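3.2 What the owners told us about pets and short lets

I went into this part of the study expecting dull answers. We had 1,838 booking records from Nisell, the letting site, covering 26 cottages, and I thought the pet rules would be much the same everywhere. They weren't! Seven owners took dogs only out of season, and six had no written rule at all — they just decided on the phone.

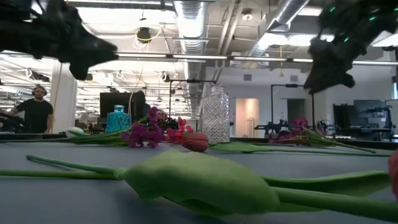
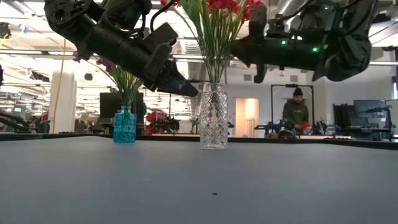
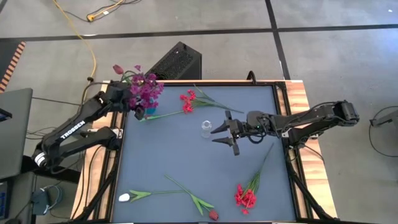
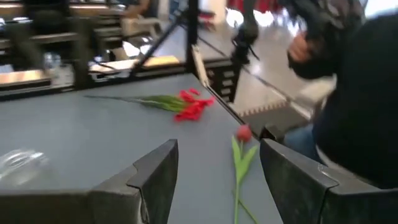

Figure 4. Flowers and the tabletop.

One owner, at Grullen, told us that she'd sooner have three spaniels in February than an empty cottage, and that the extra cleaning was no bother if guests brought their own towels. I liked her answer a lot, and it fits the bookings (her winter weeks filled well before those at Imorar, where pets are turned away all year).

Short breaks muddied things a bit. Guests with dogs tended to ask for three nights, mostly between November and March, so I can't fully separate the two effects. Jafarzadeh cottage let us see its enquiry emails as well — I come back to those in section 3.3.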